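双臂分拣工位图集:机器现在能不能接手家务和车间里的零活

分类:自动化 / 现场图集
更新:11月

关于“机器能不能干杂活”的讨论,多数停留在演示视频的层面。视频里的机器把东西从甲处拿到乙处,动作完整,时长适中,看完很难判断它离实用还有多远。本页收录的是Sutska项目在分拣工位上的工作画面,配以简短的技术说明,供做产线辅助和家用整理设备的同行参考。图片数量不多,文字部分比一般图集长,原因是有些指标只看画面读不出来。

先说明任务定义。Sutska所说的“零活”,指没有固定节拍、没有专用夹具、物件种类经常变化的搬放类工作。家庭一侧对应的是收拾桌面、把散件归到盒里、把洗好的餐具放回原位;车间一侧对应的是来料拆分、尾料归箱、工具复位。两类工作在动作层面差别不大,都可以拆成抓取、移动、放置和确认四步。差别在容错:家里放歪了可以再摆一次,车间里放错箱,后一道工序就要停下来查。

工位的基本布置是一张白色长桌,一侧为浅盘,另一侧为深箱,双臂分别照看一边。这种布置在小批量包装间里很常见,人工操作时一个人坐着就能完成。换成机器以后,桌面高度、盘箱间距和箱口朝向都要重新核对,否则手臂在某些姿态下会接近关节限位,表现为动作突然变慢,或者绕一个很大的弯。

项目第一阶段共记录152次完整循环,物件为22种,包含硬盒、软袋、带柄工具和小型金属件。一次循环从手臂离开待机位算起,到返回待机位为止,中途有人介入的,单独标注,不计入自主完成。这条规则听起来理所当然,但不同团队的口径差异很大。有的团队把人工扶正后的继续执行也算作成功,得出的数字没有可比性。

图一 浅盘一侧

左臂位于蓝色塑料盘处,两指夹爪张开朝上;右臂由另一侧水平伸入,夹爪指向中间。双臂共用桌面时,伸入方向不同,可达范围的重叠区要单独校验。

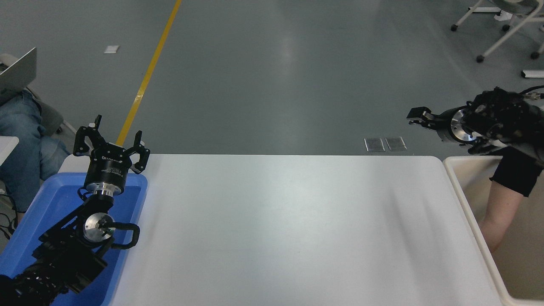 有读者来信认为,讨论双臂意义有限,家里和小车间真正缺的是一只便宜、能连续干一下午不出错的单臂。信中写道:“我们包装间试过Watell的单臂方案,抓硬盒没有问题,遇到软袋就开始反复试探,最后还是人来收尾。与其加一只手,先把一只手做稳。双臂的价钱我可以多雇一个季度的临时工,临时工还会扫地。”

这个意见有道理,成本部分尤其难以反驳。需要补充的是,软袋反复试探的问题,根源多半不在手臂数量,在于接触后缺少判断。两指平行夹爪合拢到设定宽度时,控制器只知道夹爪停在哪里,不一定知道夹住的是袋身、袋角,还是两层袋子中间的空气。单臂系统遇到这种情况只能松开重来,双臂系统可以用另一只手压住或托住,代价是规划时间变长,碰撞检查也更复杂。选择哪一种,取决于软质物件在全部来料中的占比。如果占比很低,单臂加人工复核更合算。

关于夹爪

两指夹爪结构简单,维护方便,适合截面规则的物件,是目前多数杂活试验的默认选择。它的短板也很明确:薄片类物件贴在桌面上时,手指没有下探空间;圆柱形小件受力后容易滚动;带柄工具夹住以后会绕柄旋转,放下时的朝向与拿起时不一致。Sutska的处理办法是在放置前增加一次姿态检查,偏差超出阈值就退回浅盘重新抓取。这一步使平均循环时间明显上升,但错放减少,综合来看值得保留。

指尖垫片的状态也影响结果。垫片磨损以后,摩擦系数下降,控制器为维持夹持会提高力度,软包装因此更容易变形。建议把垫片列入日常点检项目,不要等到掉件增多再换。

关于盘和箱

浅盘利于抓取,深箱利于存放,两者对手臂的要求相反。浅盘的边沿低,手指可以从侧面接近;深箱的边沿高,手腕必须先越过箱沿,再向下进入,夹爪后方的线缆和支架都可能与箱沿发生干涉。人在这个位置只需要弯一下手腕,手臂则需要三个以上关节配合。家用整理设备最容易在这里出问题:厂商按开放桌面演示,用户买回去以后要它往抽屉和收纳箱里放东西。

Thiele的布局工具可以提前检查这一类干涉,输入箱口尺寸和手臂安装位置后,给出不可达区域。使用时应把线缆弯曲半径一并输入,缺省模型只计算刚体外形,结果偏乐观。箱体本身的位置也要固定,塑料箱受到侧向推力会滑移,移动量不大,累积几次之后放置点就会偏到箱壁上。

关于人

目前阶段,工位旁仍然需要有人。人的工作大致包括补料、处理卡住的物件、在手臂停顿时判断是否继续,以及记录异常。按照Sutska的统计口径,每次介入都要写明原因,3类最常见:抓取后滑落、放置位置被占、视觉识别与实际物件不符。前两类可以通过改进策略减少,第三类与物件更换频率有关,新物件越多,介入越多。

这里涉及一个常被忽略的账目。宣传材料通常计算机器节省的操作时间,不计算看护时间。如果一台设备每小时只需要人工处理一次,但处理时机无法预测,这个人就不能离开,节省的工时等于零。只有介入可以排队、可以延后,看护一人多机才成立。家庭场景同样如此,用户不会愿意坐在旁边等它卡住。评估设备时,应当询问供应商:停下之后能等多久,等待期间手里的物件会不会掉,恢复时是否需要重新标定。

图二 桌面与深箱

桌面上没有放置物件,左侧夹爪在蓝色浅盘上方张开朝上,另一只夹爪位于右边的米白色塑料箱内。箱后有人,手靠近箱沿。人手与夹爪距离较近的工位,限速和限力参数应按人机共用空间设定,不能沿用隔离围栏内的数值。
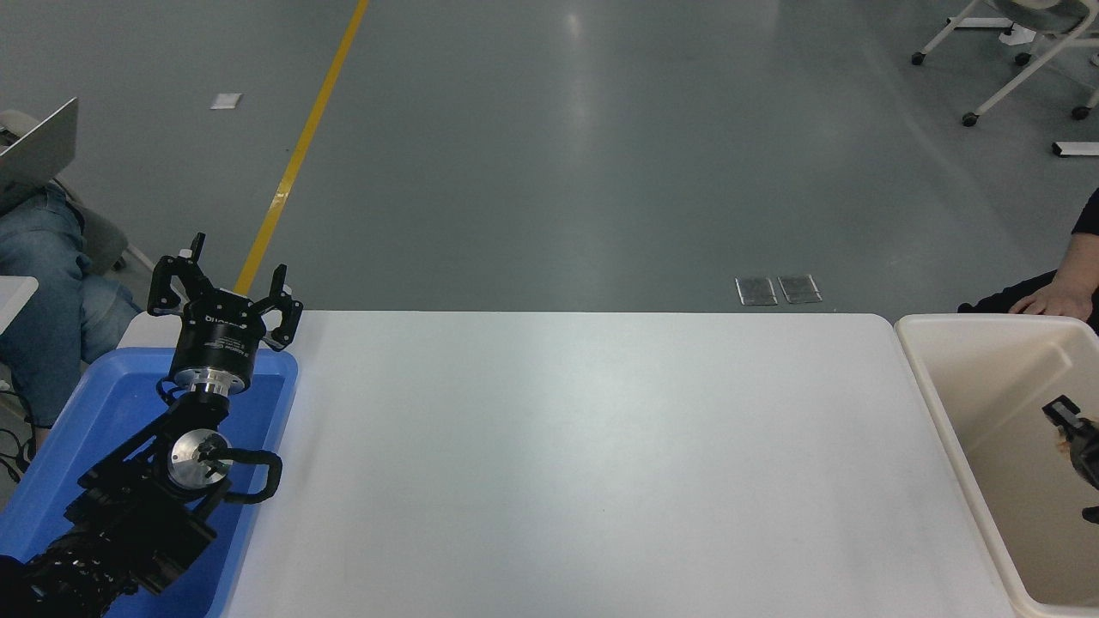
现阶段的判断

分开来看。硬质、规则、种类有限的物件,从浅盘转到开口箱,现有设备可以承担,速度低于熟练工,稳定性尚可,适合夜间或无人愿意值守的时段,前提是介入可以延后。软质和混合物件,仍需人工参与,设备可作为辅助,不宜单独计入产能。家庭杂活的难度高于多数人的估计,难点集中在环境变化:同一只杯子今天在桌上,明天在沙发扶手上,旁边还压着一张纸。

Hilivham的样板间曾用同类双臂做过桌面整理,条件固定时结果良好,更换桌布颜色后识别率下降,重新采集数据才恢复。车间里不会每周换桌布,但会换包装供应商,效果相近。做采购决定之前,建议用自己的物件、自己的箱子和自己的照明条件试跑,至少覆盖一次换料,并要求供应商提供完整的介入记录,不接受只有成功片段的汇总。

第二阶段计划

物件集合将扩大,增加透明包装和带液体的容器。统计项增加2项,分别为介入等待时长和恢复耗时。浅盘一侧保持不变,深箱一侧将试用加装定位角的底座,用来限制箱体滑移。循环定义与第一阶段相同,便于对照。

读者如有同类工位的数据,可按以下格式来信:物件种类、循环定义、介入是否单独计数、照明条件、末端执行器形式。未注明循环定义的数据不予收录。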